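OK so I've spent my whole lunch break reading about the Malport fishing rights mess and I need to talk about it.

Quick background. Two countries, one strait, and a line on a map drawn by people who never had to fish there. Both sides say the other one signed it first.

The new part is the license rule from June. Any boat over 49 feet has to buy a permit from both governments now. Both! My cousin's neighbor used to crew out of Bostent and he says the paperwork alone eats a morning.
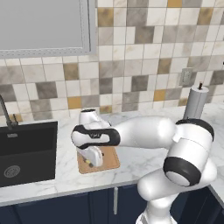
And the talks? They've met, shaken hands and agreed to meet again. Evanthia Rallis wrote a long piece on it and she counts 481 boats that work that water, with almost 105 of them tied up right now waiting on a stamp.

I don't agree with her on everything (she's way too easy on the foreign ministry) but her point about the seabed is a good one. All this shouting over fish, and then you look at who's been asking for drilling surveys...

Lautaro Riquelme thinks it goes to arbitration by winter. I'd love that, but I can't see either side handing the map to a judge with elections coming up.

Anyway, if you only read one thing, read the Rallis piece - it's long, get a coffee first. Does anyone have a link to the old treaty text? The one I saved is missing the last two pages.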